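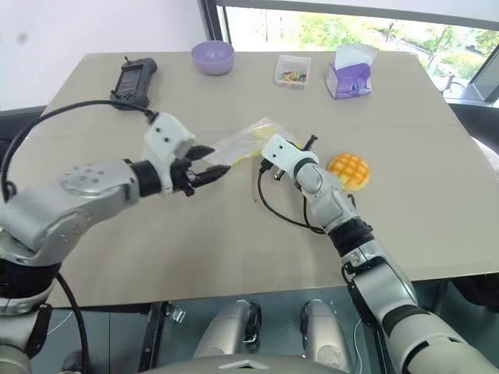 Food robots get a voluntary code, and plenty of room to wriggle

Filed under: Automation / Standards & Safety

A group of companies that make, sell and use two-armed robots has put its name to a code of good practice for machines that handle food. It was published in November, runs to 24 pages and is already being talked up by its backers as the rulebook the trade has been waiting for. Anyone who reads as far as the annex may wonder.

The Pronport Code, named after the consultancy that wrote it, is meant for small workplaces such as bakery counters, canteens and packing rooms, where a robot might put a bun into a bag on the same table that people use. Fenced-off factory lines are left out. So are mobile robots, and so is anything that cuts or cooks.

Torotance, which sells arms, and Tronden, which sells the grippers that go on the end of them, were the first to sign. Smadi, a catering supplier, followed a fortnight later. All three had people in the drafting group, so their signatures can't have come as much of a shock.

Some of it is sensible. Gripper fingers that touch food or the inside of a bag must be treated as food contact parts and cleaned on a written schedule. Cables outside the arm have to be checked at the start of each shift for wear and for loops that might drag across the work surface. Items that have no part in the job should be kept out of reach of both arms. If a bag tears, the food in it is thrown away and the tear is logged.

Then there is the test. To claim that a robot "meets the code", a firm must show 100 bagging cycles in a row with no dropped or crushed food. The firm picks the food. It picks the bag too, and the table, the lighting and the person who keeps the score. A second test of 300 cycles is described in Annex 2, where it is marked as optional, and no one is told to publish the result of either.

Thin plastic film is hard work for a gripper. It creases, clings and slides, and a bag that opens well on one try may fold shut on the next. A soft bun can be squashed out of shape without ever being dropped, and the code leaves "crushed" for each firm to define. I asked Pronport why. A spokesperson said that a fixed figure "would not reflect the range of products on the market" and that the wording would be looked at again at the first review. There is no date for the first review.

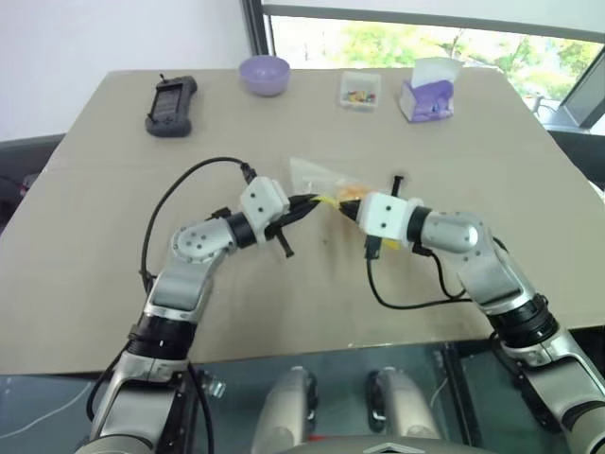 Does a firm have to follow the code before it can put a robot to work near food?

Nothing in it is binding. Ordinary food hygiene and machine safety law applies whether a firm signs or not, and the code says so itself on its second page.

Khalil Khoury, who spent years inspecting food premises and now advises small bakeries, has read all of it and isn't won over. "The cleaning section is fine, I'd hand it to a client tomorrow," he said. "The test section reads like it was written by the people who'll be taking the test. If I let a kitchen choose which fridge I put the thermometer in, I'd get very good fridges."

He is also unhappy about what happens when a run fails. The code lets a firm restart the count as many times as it likes, with no duty to record the runs that went wrong. A robot that dropped food on its first dozen attempts and then had one clean run could carry the same wording on its brochure as one that passed first time.

Torotance said it would keep records of every run "as a matter of internal policy" but didn't say whether customers could see them. Tronden pointed to the cleaning rules as proof that the code has teeth. Smadi did not reply.

Khoury's advice to buyers is to ignore the wording on the brochure and ask for a run with their own goods in their own bags, on a table of the height they will be using, with someone from their own staff keeping the tally. He would also ask who pays for the food. The code is silent on that as well.

Comments on the text can be sent to Pronport over the next few months. They will be read by the drafting group, whose members are the same as before.

Related items
Who signs off a robot once the installer has gone home?
Glove or gripper: hygiene rules compared
Shared tables and the trouble with "safe distance"
Small bakeries say automation quotes leave out the cleaning
Voluntary codes: a reader's guide to the small print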